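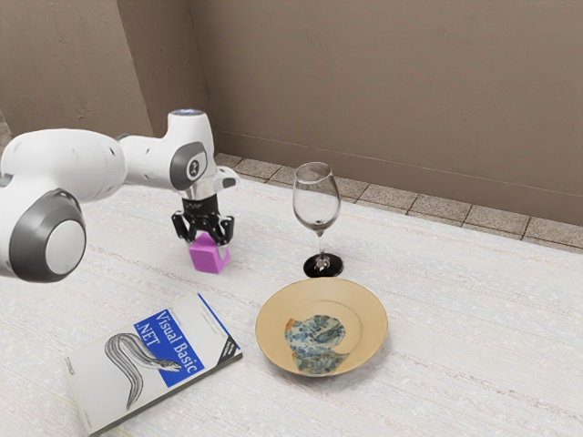

Jovita Magaña wondered in the comments whether the trouble is the teaching or the grasp itself, and I think she's onto something, so let me lay the whole thing out properly!

Search this site... Go

Teleop demos: how much "messy" is OK when recording a cube pick?

I'm teaching a simulated arm to pick up a cube by driving it myself with a handheld controller, and I love it, but my demos are all over the place. Sometimes I come straight down over the cube, sometimes I drift in from the side, and sometimes I stop halfway to fix the finger angle. There's a wine glass close by, plus a plate and an old Visual Basic .NET book on the table, so I get nervous and slow down a lot. I have 24 demos so far. The trained policy reaches the cube fine and then just hovers there, fingers open, forever. Do I throw out the messy ones, or record more and hope? I'm using the Jaltano recorder with default settings.

posted 2025-12-14 by edville_arms

Manolis Vlachopoulos
Oh, I know that hover! Mine did the same thing for most of April. Look at what your hand does right before you close the gripper. If you pause to line things up (everybody does), the recorder logs a long run of frames where the arm sits still with the fingers open, and the policy learns that sitting still over a cube is a great thing to do. I had one demo with 533 frames of me thinking.

Trim the pauses first. Keep a few frames so the stop doesn't look like a jump, then retrain on the same 24 and see what changes before you record anything new. Check the gripper channel too. I was saving measured finger position where I wanted the command, and the two don't match once the pads touch something.

Don't throw out the ones where you fixed the angle partway down! Those teach it how to recover. I'd only drop the demos where you knocked the glass or lost the cube.

And a cube sitting with a corner toward you is a pain to grab from straight above unless you turn the wrist to match the faces. Do the wrist turn early, up high, and then come down in one smooth move. It feels so good when you get the rhythm of it.

Jovita Magaña
Seconding the wrist thing. Also move the cube between demos, and turn it! If it starts in the same spot every time you're teaching a path. I shift mine a little after each take and turn it on every second one. My set is up to 3,669 takes now, which is silly, but the first working version had far fewer, so don't let that scare you.

For nerves near the glass, take the glass out and do 2 or three practice runs, then put it back and record. Your hands remember. I wouldn't leave it out of the real demos if you want the arm to work with it there.

zoltton_fan
just turn the controller sensitivity down, worked for me

edville_arms
Trimmed the pauses last night and it closes on the cube now!! Not every time, and it still comes in crooked if I turn the cube much, so wrist practice is next. The gripper channel was wrong too, thank you Manolis.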